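Table Hire at Allimgate: Your Questions

What size are the tables, and do they come with anything on them?
Every table is handed over clear on top, so you can lay it out just as you please, and there's no hurry at all while you do.
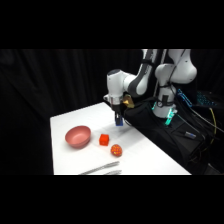 White tabletop, black curtain behind

Can I bring my own bowls and blocks?
Oh, please do! Small things show up beautifully on the white, especially anything red or pink.

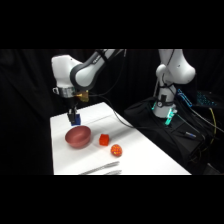 If you'd like to leave your pieces set up over lunch, just tell Ebere Jibrin at the desk and she'll happily hold the table for 45 minutes.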